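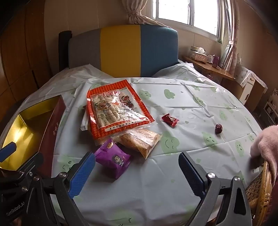

14 fev 2024

Caderno da oficina, ensaio de colas para espuma (continuação)

Voltei hoje aos provetes colados com a Budent. A ficha promete pega em 7 minutos e resistência "permanente". Permanente é palavra de catálogo. Dos provetes que puxei à mão, os da borda abriram todos pelo mesmo sítio, na interface com o contraplacado, e a espuma saiu limpa. Se a cola tivesse agarrado, a espuma rasgava.

Hipóteses, por ordem de quanto acredito nelas:
- pó no contraplacado. Lixámos e soprámos, mas soprar não é aspirar;
- camada fina demais nas bordas, culpa da pistola;
- lote velho. A lata não traz data legível, o que já me irrita.

O fornecedor, claro, acha que é humidade. É sempre humidade. O higrómetro marcava 60 % de manhã e a ficha admite até 70, portanto essa não compro sem mais provas.

Comparação com a Jamex: mais lenta, cheira pior, custa mais. Carreguei um provete com 200 N e ficou pendurado durante o almoço sem abrir. Um provete não prova nada, fica só registado. Amanhã repetir com a série completa e com a mesma lixa, porque da outra vez mudámos de grão a meio e depois andámos a discutir resultados que não se podiam comparar.

Tecido: chegou a amostra da Craddock. Dizem que aguenta 600 ciclos no nosso abrasímetro sem borboto. Pedi o relatório e mandaram um folheto. Enquanto não a passar na máquina, para mim vale zero. À vista é agradável, mas a trama cede na diagonal e nos cantos arredondados isso vai dar rugas.

A encomenda da Flelladis continua marcada para junho. Não fecho a escolha da cola antes de ter os ensaios de envelhecimento, mesmo que insistam — já refizemos painéis por pressa uma vez e ninguém pagou as horas.

Por fazer: aspirar a bancada antes de colar, pesar a cola por provete, limpar o bico da pistola, pedir o número de lote à Budent por escrito. E comprar agrafos de 8, que o stock do armário é só de 10 e atravessa a placa.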